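Zalomthorpe Workshop Notebook
Last updated: 7 May 2018

Search this notebook Enter keywords Go

Filed under: Equipment Care > Hand-Held Gripper Station > Bag Handling

Entry: service of the gripper pair and resetting of the bag station

The station was taken out of use at the start of the shift for its regular service. The log stood at 2768 closing cycles on the left gripper since the last change of jaw pads. The right gripper was fitted with new pads in August and its count is kept on a separate page. Colleagues are asked to continue entering the two counts separately, as the tools do not wear at the same rate and a joint figure is of no use when ordering parts.

Two faults had been reported on the sheet. The first was a slow return of the left trigger after a long hold. The second was a short loss of tracking on the right gripper when the wrist is turned outward.

Left gripper. The housing was opened and the return spring removed. The spring was within its limits and was put back. A quantity of lint had collected at the trigger pivot, almost certainly from the netting. The pivot was cleaned with a dry brush and given one drop of the light Nollik oil. No grease is to be used at this point. The trigger was then held closed and released 19 times at the bench, and it returned fully on each release.

Right gripper. The marker plate was found to be loose by a quarter turn at one screw. Both screws were removed, cleaned and refitted with thread lock. The face of the plate was wiped with a lint-free cloth only. Alcohol has dulled the dots on an earlier plate and remains prohibited. The offset between plate and jaw was measured again after fitting and entered in the station file under the same name as before, with the old values kept below it.

Cables. The cable on each gripper was checked by hand along its full length for hard spots. The left cable is sound. The right cable has a slight set near the connector and has been marked for replacement at the next service. Slack should be left between the hand and the table edge so that the cable does not pull on the housing when the arm is extended.

Work surface. The white board was lifted, cleaned on both faces and laid back on the table. It had moved toward the window side by 2 mm, and the corner marks were used to return it to position. The tracking was then calibrated. The calibration required 570 samples and was accepted at the first attempt.

The mesh bag task was selected for the function check, as it places more demand on the alignment of the two tools than any other task now assigned to the station. The bag is laid flat with its mouth toward the operator, and the tools are brought together at the opening. 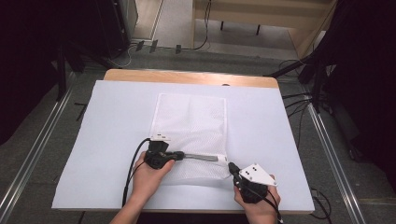
Zoltonness Institute, Department of Handling Equipment, Station Maintenance Group

During the check the rod is carried by the left gripper and its white tip is brought to the mouth of the bag. The right jaw is kept close to the tip. The operator should avoid pressing the tip down into the board, which loads the left jaw sideways and was the probable cause of the uneven wear seen on the previous set of pads. Where the netting bunches at the mouth, it should be opened out again before the rod is advanced.

Tracking of the right gripper was held throughout the check, including the outward turn of the wrist. The fault is regarded as closed. The left trigger gave no trouble, but the entry for it will stay open until the next count is read.

One matter remains without an answer. The recorded opening of the left jaw differs slightly from the value taken with the gauge when the jaw is nearly shut. The difference was present before the service and was not altered by it. The Maldonado bench unit does not show it. A comparison using the same cable on both units is planned, and the result will be added beneath this entry.

Parts used: thread lock, Nollik light oil, one lint-free cloth.
Parts to be ordered: one right-hand cable, one set of left jaw pads.
Station status: returned to use, mesh bag task permitted.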